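Teaching Two Arms to Open a Padlock
Project report, Robot Learning Lab Course
Yutong Xu (with Mebrat Alemayehu and Orest Hutsuliak)
Sep 2, 2024

How we ended up with a padlock

Our first proposal was folding towels, which about half the class also proposed, so Ms. Matsuda sent us away to think of something else. Mebrat had a padlock on her bike bag and kept clicking it open and shut during the meeting, and that was that! We wanted a job where both arms have to do something at the same time, and where you can tell at a glance if it went right. A lock is either open or it isn't.

The plan was to drive the robot through the task by remote control lots of times, record everything, and then train a policy on the recordings. This report is mostly about the first part, because the first part ate our whole summer.

The setup

We used the two-arm station at the Norkstead building. You stand there with a pair of small leader arms, one in each hand, and whatever you do with them the big arms copy. The software that does the copying and the recording is called Fellura and it was already installed when we got there (thank you, whoever did that). Each episode saves the joint positions and the video, plus a text label you type in afterward. We typed a lot of bad labels in the first week. Please don't look at the ones that say "ok i guess."

Our task had four steps. Right arm picks up the lock. Left arm picks up the key. Key goes in. Key turns. Steps one and two were boring by the second day. Step three is where we lived.

Getting the key in

With your own hands you don't really look at a keyhole. You poke near it, you feel the edge, you slide over a bit and in it goes. The leader arms don't push back at all, so none of that is available. You have only your eyes, and the part you most want to see is usually behind a gripper. I spent my first full session missing the hole over and over and getting crankier, while Orest (who plays way too many video games) got it on his second try and was unbearable for the rest of the day.

What helped me was treating the right arm as the quiet one. I bring the lock up to the middle, stop, breathe, and then move only the left. If you try to move both to meet each other you end up chasing your own hands. 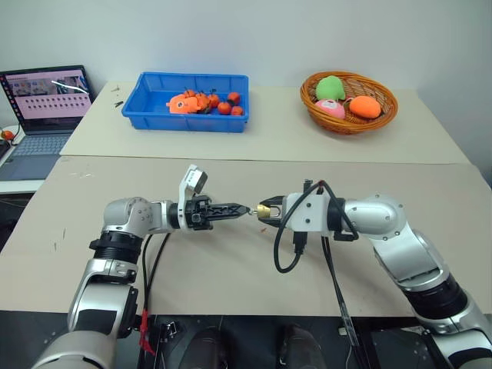
Jianguo Tian read a draft of this section and disagreed with me pretty strongly. He thinks that holding the right arm still makes nice clean episodes that teach the policy a bad habit, and that it should see the lock being nudged toward the key too, since two arms correcting at once is how a person would do it. He also said we should keep the ugly episodes where the key slips along the face and gets pulled back. I still like my way for learning to drive, but he's right about the ugly ones. We had been deleting them! Orest dug what he could out of the trash folder and from then on we kept every recovery.

How much we recorded

We finished with 600 episodes split between the 3 of us. Mine are the slow ones. Mebrat's are so smooth that Ms. Matsuda asked if she'd sped up the video. We each have a style, and I could guess the driver just from watching the wrist, which makes me wonder what the policy does with three different opinions on how to hold a key.

Things I'd tell the next group

Pick one starting grip on the key and stick to it. We changed ours in week 2 and had to record a big chunk again.

Take breaks. My episodes after lunch are noticeably worse than the ones before it, and I have the labels to prove it.

Write your label right after the episode, while you still remember what went wrong.

What's left

The training runs are still going, so no results section yet. Mebrat is writing that part up for the December presentation, along with a comparison between the set with the recoveries and the set without. I want to try turning the key with the lock held at a different angle, but Orest has already called dibs on the station for Thursday.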